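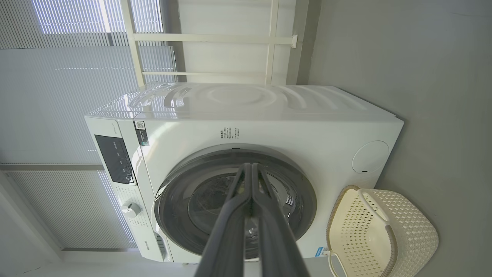

Front loader, routine for light cottons

13/01/2022

I have changed the order in which I do the washing and am writing it down before I forget it.

The old method was to sort at the machine. With a round door at that height it means crouching, holding the heap back with one hand and picking with the other. Sorting now happens in the basket, on the floor in front of the washer.

Blue and cream go together at 40 in my mother's notes. I use the 44-minute programme, which Ginevra Cirillo recommended in May and which has been adequate for anything not stained. Spin is left at the default.

Large pieces go in first and opened out. A bunched sheet traps small items and the drum then runs out of balance – mine stopped 3 times in one evening before I worked that out.
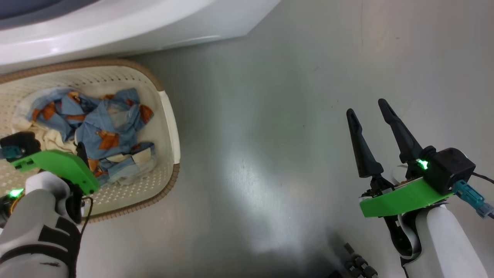
The basket should be no more than two thirds full, or the lower layer never gets looked at. The one I use replaced a taller Drenen model, 63 cm high, which tipped whenever I leaned on the rim.

Filter: every 11 washes, tray underneath, old towel beside it. Door left ajar overnight. Powder is still Grasso, half a scoop.

Wool is a separate matter and I still do it by hand.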